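Carcombe Course Notes
Unit 5: The 3x3x3 Cube as a Permutation Puzzle
Handout for the November session

1. Scope

These notes cover the structure of the cube, the notation used in class, and the first two stages of the layer method. Speed technique is left to the optional reading. Students who already solve by another method should still learn the notation in section 3, as the graded problems are written in it.

2. Pieces and positions

The cube has three kinds of visible piece. Centers carry one sticker, edges carry two, corners carry three. The centers are fixed relative to one another by the core, so the color of a face is always the color of its center sticker. An edge never moves into a corner position, and a corner never moves into an edge position.

A scramble is any state reached from the solved state by face turns. Taking the cube apart and putting it back together at random does not in general give a solvable state. If a single edge appears flipped and everything else is solved, the cube has been assembled wrongly -- report it at the desk and take another.

Set the cube on the tray between exercises. Before starting, identify the top and front centers and write both colors at the head of the worksheet.

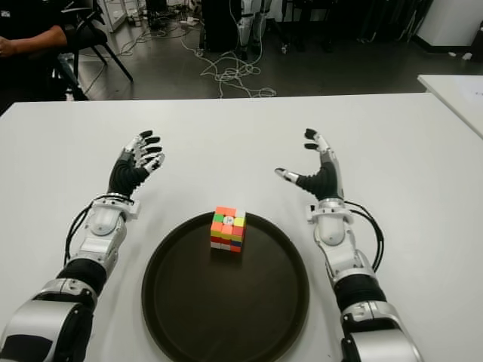
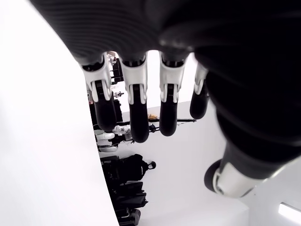 3. Notation

U, D, F, B, L and R stand for a clockwise quarter turn of the up, down, front, back, left and right face, as seen when looking straight at that face. A prime mark (U') means counterclockwise. A 2 (U2) means a half turn.

Common error: D and B are read as clockwise from the solver's seat. They are not. Imagine facing the layer in question, then turn.

The order of a sequence is the number of times it must be repeated before the cube returns to its starting state. For R alone the order is 4. For R U R' U' it is 6. Verify both by hand.

4. First stage: the cross

Place the four edges of the chosen color around their center. Each edge must also match the center of the side face it touches. A cross with correct color but wrong side matches counts as incomplete in the Clenura worksheet.

5. Second stage: first-layer corners

Bring a corner below its target position and repeat R' D' R D until it is seated and correctly turned. No more than 5 repetitions are needed. Hold the cube in the same orientation throughout.

6. Problems

Bhat reader, problems 1 to 13. Omit 5. Record the sequence used for each, and the order where asked. Worksheets go in the box marked 3082.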